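Teltside Book Weekend: moving to the fairground?
Board: Festivals and readings

tagle_r wrote:
Program went up this morning, Thursday, May 28, 2026, and the main tent is now at the fairground. The library lawn gets the children's hour and a man with a harp. I liked the lawn. You could hear a poet and a lawnmower at the same time and pick your favorite.

inkwell_efren wrote:
The lawn holds 200 if everyone breathes in. The tent holds 400. They sold 746 passes last year, and I spent the keynote behind a hedge. It was a well-read hedge, but still.

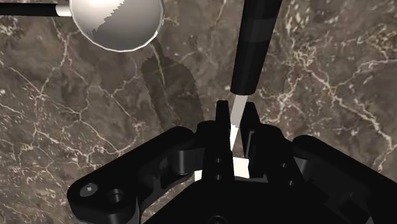 Do day passes cover the evening readings at the fairground?
Evening readings are ticketed separately, and passholders get first pick until the end of the week.

belmonte_v wrote:
First pick of what, though? Aileen Macapagal's reading is listed at both venues at the same hour. She's good, but she's one woman.

tagle_r wrote:
Misprint. Fairground is the right one. I emailed the office and got a reply that said "noted," so we'll see.

inkwell_efren wrote:
Virgilio, you complained about the hedge too. I was sitting next to you.

belmonte_v wrote:
I complained about your commentary. The hedge was fine. My problem with the fairground is the walk. It's uphill from the bus, there's no shade, and the Drasten Books stall is staying down by the library. So you hear the author at the top, buy the book at the bottom, and then climb back up to get it signed.

remy_reads wrote:
Buy it first, like a normal person.

belmonte_v wrote:
Before I know if I like it?

remy_reads wrote:
That's how books work, Virgilio. 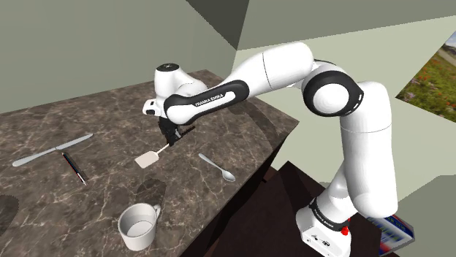 The signing lines need fixing wherever they put the tent. Last year I waited behind nearly the whole town for a novelist who wanted to chat with each of us about our mothers. Give everyone two minutes and move on. I'd take that arm with FRANKA EMIKA lettered along its black side and a small gripper pointing down at the table, if it could manage "Best wishes, Remedios" and didn't ask about my mother.

tagle_r wrote:
She asked about mine too. Mom was thrilled. Leave the novelist alone.

inkwell_efren wrote:
Is parking still free up there?

tagle_r wrote:
Free before noon. Use the north gate, the other one is for vendors.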